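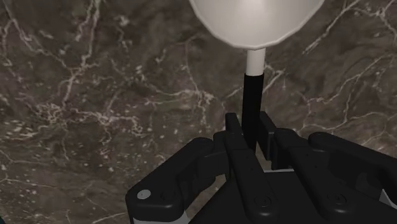 How to mark out and tape a sprung floor for a contemporary dance rehearsal

Posted 2024-03-25 by Priit Jõgi

Most small companies rehearse in a room that is not the same size as the stage they will perform on. If you tape the floor properly on the first day, the dancers learn the spacing once and you save hours in the theatre. These are the steps I use for touring pieces, most recently for Gourlay, a quartet we made in the upstairs studio at Plunanach and then took to four very different halls.

What you need

A long tape measure (a cloth one lies flatter than a metal one)
A chalk line, or a length of string and some tailor's chalk
Cloth tape in two colours
Narrow tape in a third colour for spike marks
Scissors
The ground plan from the venue, printed on paper
One other person

Check with the studio before you put any tape down. Some will only allow low-tack tape, and a few will not allow tape on bare wood at all. If there is dance vinyl down already, tape to the vinyl.

Step 1: Get the right plan

Ask the venue for the plan with the dance floor marked on it. A general plan often shows the full stage from wall to wall, and by the time the legs and booms are in you may have lost a good deal at each side. The width you want is the distance between the inside edges of the legs. The depth runs from the front edge of the dance floor to the backcloth, or to the crossover if the dancers will run behind.

If you are touring, work to the smallest stage. For Gourlay that was the hall at Prakivier, and I taped that outline solid. The larger stages I only marked at the corners.

Step 2: Find the centre line

Measure the width of the studio at the front, halve it and make a chalk mark. Do the same at the back. Stretch the chalk line between the two marks, get your helper to hold the far end down firmly, and snap it. Do not trust the joins in the vinyl as a guide. They are often slightly off.

Decide now which wall is the audience. If there are mirrors, many choreographers like to face them for the first week and turn round later. I prefer to put the front away from the mirrors from the start. Either works, but changing over means lifting every mark you have made.

Step 3: Mark the front and back

Measure from the front wall and leave enough space for the choreographer to sit and for somebody to walk past the chair. Tape the front edge at a right angle to the centre line. To check the angle, measure three units along one line and four along the other. The diagonal between those points should be five.

Then measure upstage along the centre line and tape the back edge. If the studio is too shallow, keep the front and the centre true and lose the space at the back. Write down how much is missing and pin the note to the wall.

Step 4: Mark the sides and wings

Measure out from the centre line in both directions, at the front and again at the back. Join the corners. Put a short strip in the second colour wherever a leg will hang, so that the dancers can see which wing they are entering from. Number the wings from the front.

If there is no room for wings, tape the entrances only. Dancers should still start their entrances from outside the line, even if they have to stand against the wall to do it.

Step 5: Add centre and quarter marks

Put a small cross at the centre of the floor and a short mark at centre front. Halve each side and mark the quarters along the front edge. Some choreographers ask for eighths as well. I leave them out unless there is a lot of unison, as too many marks get confusing once people are moving.

Step 6: Spike the set

Wait until the pieces have been in the same place for two or three rehearsals. Mark the two upstage corners of each piece with narrow tape and write a letter on it. In Fakard, the duet that shares the bill with Gourlay, there is one bench that moves five times, so it has five letters and a list on the wall.

Looking after the tape

Press the ends down with the back of a spoon. Walk the lines before class and replace anything that has lifted, particularly where there is floor work. Bare feet and loose tape ends do not mix. Mop around the tape with a cloth that has been wrung out well.

Taking it up

Pull slowly and keep the tape low against the floor. If glue stays behind, ask the studio what they use to clean it. Before you lift the last corner, measure everything once more and write the figures on the plan. We came back to Plunanach in September to rehearse a new dancer into the quartet, and with that sheet the floor was down again before warm-up.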